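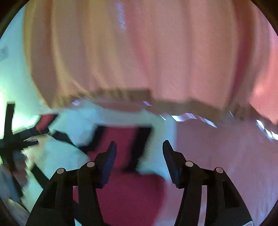 September, 4:20 pm – madder bath, second attempt

Went back to the Crenshaw recipe, the one everybody in the workshop swears by. The handbook is dated 1829 and I suspect that date does most of the persuading. It calls for "a gentle heat" and "sufficient bran." Sufficient for what?

Held the bath at 61 °C on the Codier thermometer. I don't fully trust the Codier. It disagreed with the glass one again, and I went with the Codier only so this run can be compared with the last one.

Samples: 7 skeins, same wool, same alum mordant, all out of one pot. Harriet Okafor wants to credit the bran with the softer pink we got last time. Maybe. We also changed the water and bought a new bag of root from Conesero that month, so I wouldn't put money on any one of them. Left the bran out of this bath completely.

Result: pink. Slightly more orange than the August skeins when held next to them at the window, slightly less under the bench lamp. I asked Harriet to sort the two lots without looking at the tags and she mixed up 2 of them. She says the light was bad. Could be, but it was the same light she used to tell me the bran was working.

Ziltell sent their leaflet on the "color-locking" rinse. No test data in it, just adjectives. I'll try it on one skein and wash another in plain water with a drop of vinegar, and they can both go in the sunny window with half of each covered by card.

Also: the chalk. The old notes say hard water brightens madder. Ours is fairly soft, so a pinch of chalk ought to show a difference if that's true. I have heard it repeated more than a dozen times and have yet to see anybody's side-by-side.

To do
- check Codier against boiling water
- rerun with bran, old root if there's any left in the tin
- chalk / no chalk, separate pots
- relabel skein 4, tag ink ran
- ask Harriet where she put the big strainer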